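Review: Skoler hand-held gripper, tried at the Hillimwood open day

I drove out to Hillimwood in February for the Wandonham group's robotics open day, mainly to get my hands on the Skoler gripper before deciding whether to order one for our teaching lab. You hold it like a power tool, do a job with it, and the recordings are used to train an arm later. Visitors got 20 minutes each at a station, and I went round twice.

The gripper weighs 622 grams on the kitchen scale they had out. That's fine for the first ten minutes. By the end of my second turn my wrist was sore, and I'd want a strap or a longer handle for a full afternoon of recording.
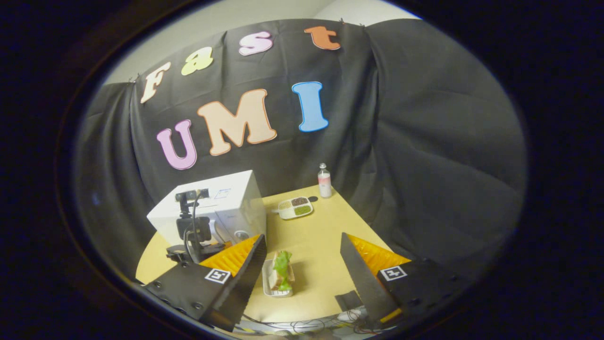
Food handling was the station I'd come for. The ribbed orange pads on the fingers are soft and grippy, and they coped with light plastic dishes better than the hard rubber tips on our old Bittencourt. Lettuce was harder. Squeeze a touch too much and the leaf folds, and the trigger doesn't give you much feel in the last few millimetres of travel. I got better at it, but a first-year student would need a fair bit of practice.

The square markers on the fingers are there so the software can work out how far the jaws are open. Staff said to keep sauce and fingerprints off them. A wipe-down between runs seems sensible.

Cabling is my main complaint. The leads get in the way when you turn your hand over, and I caught one on my sleeve. A couple of clips on the handle would fix it.

The open day price was $507, without the camera. Spare pads are extra. Setup on your own computer is supposed to take an afternoon, though I haven't tried it. Staff told me a simple task needs about 200 recordings before it's worth training anything.

Good pads, solid build, average trigger, poor cable management. I've put our name down for one, with two sets of spare pads.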